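Project diary, Ustgate simulation group
Jan 25, 2021

The comparison of the two gripper models continued today in the furnished-room environment. The Vika gripper was assigned to the morning session and the Fomico gripper to the afternoon. Both were mounted on the same simulated arm and run under the Rivadeneira controller, with gains left as they stood at the end of last week.

Each model was given 11 starting poses close to the cabinets. The narrow spaces between furniture remain the most demanding part of the set. A pose that is acceptable on open carpet may leave very little room for the jaws beside a cabinet panel, and the planner does not yet take the full width of the open claw into account.
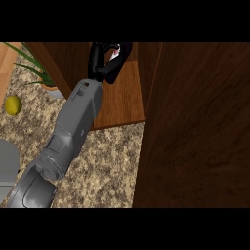
Lertchai Boonchu reviewed the contact logs after the morning session and found that the collision shape for the outer jaw was larger than the visible mesh. The shape was corrected before the afternoon session. The morning results will therefore be repeated and should not be entered in the comparison table. Run 788 is to be kept as a reference for the old shape.

The Fomico model completed 10 of its 11 poses. The remaining one stopped on a joint limit at the wrist and has been reported as a controller matter. It was agreed that friction values will stay fixed until both grippers have been tested under equal conditions.

Outstanding: repeat of the Vika session, wrist limit, jaw clearance setting in the planner.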